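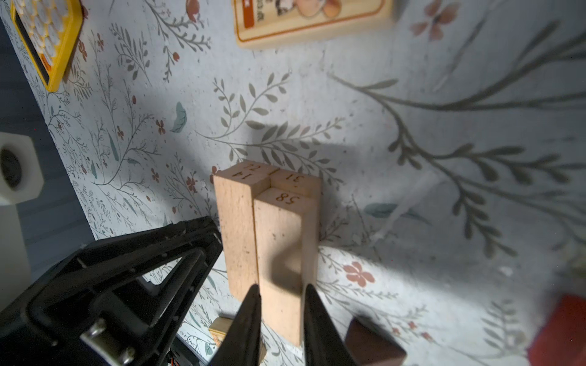 Can you wash old wooden number blocks in the sink?

Please don't! A barely damp cloth and a long dry on a towel is plenty, and if they come out looking chalky you can rub in a tiny bit of oil afterward.

Briltedance > Table Games > Galleries > Number Blocks

Last updated 7 Aug 2019

OK, so a few of you asked in the comments on the flea market post what I meant by "my number blocks," and whether they're a puzzle or a math toy or a game with half the pieces missing. I'm still not completely sure myself! They came in a cookie tin from the big sale at Westent, under a heap of dominoes I didn't want (I have enough dominoes for the rest of my life), and the tin had no rules in it, no box, nothing. I paid $13 for the lot and the seller threw in the tin.

This gallery is a small one for now. I'm starting with the blocks because they're my favorites, and the rest of the tin goes up in September when I've had a proper sort through.

14 and 21, 31, and 58

The chunky one with 14 and 21 on top is the tallest and widest of the three, and both its numbers are upside down in this picture. Then there's 31 tucked in behind, and 58 out in front. I love the dark brown numbers against the pale wood, and the little specks in the grain.

The leafy background

Olive-green leaves with tiny dusty pink and rust-colored flowers. I like a busy background with plain wood, though my sister says it makes everything look like a tea party.

Up along the top

The yellow tray with the rows of round white pieces, and next to it the wooden board with the brown-haired face on it. Those are a whole other post. I did want the label in, with its small white star, because I'm a sucker for a star on a label.

How we play with them

Since there were no rules, we made some up. Everybody pulls a block out of a cloth bag without looking. You read off whatever is on top, and if your block has two numbers you get to pick the one you like better. Then you stand it up next to the last block, as close as you can get without knocking anything. If the cluster falls, you take all of it and those numbers count against you. First person to 2000 loses, which sounds like a lot but goes by faster than you'd think when somebody keeps bumping the table. With 2 players it's a quiet sort of game. With a full table it gets loud.

The kids' version has no adding up at all. You pull a block, say the number out loud, and stand it wherever you want. My niece likes to make them into families and give them jobs. 58 is usually the grandmother.

Cleaning and keeping

I wiped everything down with a damp cloth and left it overnight on a dish towel by the window. A couple of blocks looked dry the next morning, so they got a little Grulico oil, rubbed on with an old sock and wiped straight off again. Go easy over the numbers — I leaned on one too hard and I'm sure it looks fainter now, though everyone tells me I'm imagining it.

They live in a drawstring bag these days. The tin was pretty but it rattled, and the lid never sat right. The bag hangs on the hook behind the pantry door next to the flyswatter and an apron I never wear.

Do you have the rules?

I went through the shelves at Kozma on my last trip downtown and the man at the counter turned one of the blocks over for a good while and said he'd never had a set like it in the store. He thought it might be from a classroom. Somebody else wrote in to say it could be a balancing game, and another person was certain the numbers were for page lookups in a riddle book, and now that's the one I want to be true.

If yours has a 28 in it, please tell me! I have a little slip of paper from the bottom of the tin with that number penciled on it and I can't find a block to match. It may have nothing to do with the game. It may be some old phone extension. I'd still like to know.

Also, several people wanted to know if I'd sell the bag. Sorry, no, we play with it most weekends. But I'm happy to trade dominoes. So, so many dominoes.

28 comments | 13 shares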